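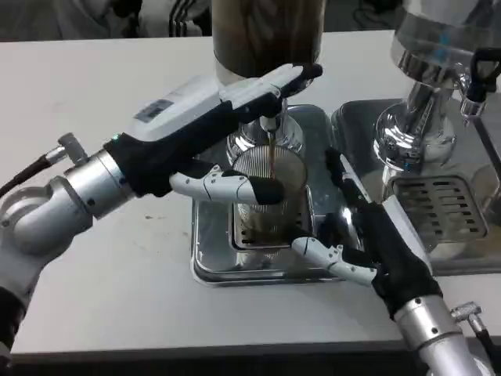
Corina Crăciun wants to know whether the Grorneo two-arm coffee kit is worth the money for a small place, and she has put up a long post about it, so settle in.

Hello everyone, and thank you for having me. I run a small coffee counter inside a bookshop, and for most of the week it's just me, which is lovely until there are six people waiting and the milk runs out. A salesman from Grorneo has offered me their kit on a trial lease. You get two arms, two hands with proper fingers, the mounting posts and a year of what they call recipe support. The lease is 300 a month, plus a setup fee of 1,000 that you don't get back. It's supposed to work with the espresso machine you already own, and that's the part that tempted me, as I love my old machine and still owe money on it.

What I'd like to hear from people who have lived with one: does it manage with ordinary glasses, or do you have to buy special cups? How much counter does it eat up? And is it any good when things get busy? I don't want to let anybody go (there's only me to let go!), I'd just like to be able to step away and talk to customers now and then.

Posted 2025-01-20 in Small Business Equipment

Remedios Soriano

Hi Corina, and welcome! We've had the Grorneo kit at our café for nearly 10 months now, so I can tell you a fair bit.

Ordinary glasses are fine. We use clear glass cups with ribbed sides, the same ones we always had, and the hands hold one from both sides under the spout while the coffee comes down. I was sure we'd be sweeping up glass every morning, and we've lost two in all that time, one of which was my own elbow. Very thin or very tall glasses are another matter, and you have to teach it each new shape. That takes most of an afternoon the first time, so pick one cup and stick with it.

Counter space is where I'd stop and measure. The arms themselves don't sit on much, but they need room to swing, and you can't leave a sugar jar or a stack of saucers in the way. We moved our pastry case to the other end and I grumbled about it for weeks. Watch the cables too. Ask them to route yours at the back, and ask before they come, or they'll charge for a second visit like they did with us.

As for being busy, it's slower than you are. One coffee at a time, steady as you please, and it doesn't get flustered, but a good barista will beat it two to one. I let it do the plain espressos and I do everything with milk. With that arrangement I can chat all I like, and our regulars have grown rather fond of it.

Do try to talk them down on the setup fee. They took a bit off for us when I asked about paying it in two parts.

Mircea Barbu

Too expensive. Get a push-button machine.

Cosmin Mihăilă

I'd agree with most of what Remedios wrote. We had ours on trial last January and sent it back, no hard feelings, it just wasn't right for a counter as short as ours. Two things to check in the lease: who pays if a hand needs replacing, and how long you wait for it. Ours said the customer pays for fingertips, and they do wear. Also look at the Talebi kit while you're at it. It has simple grippers instead of fingers, so it's fussier about cups, but you can rent it by the month with no setup fee and find out if your customers even like the idea. Good luck with the bookshop, it sounds like a nice place to drink a coffee.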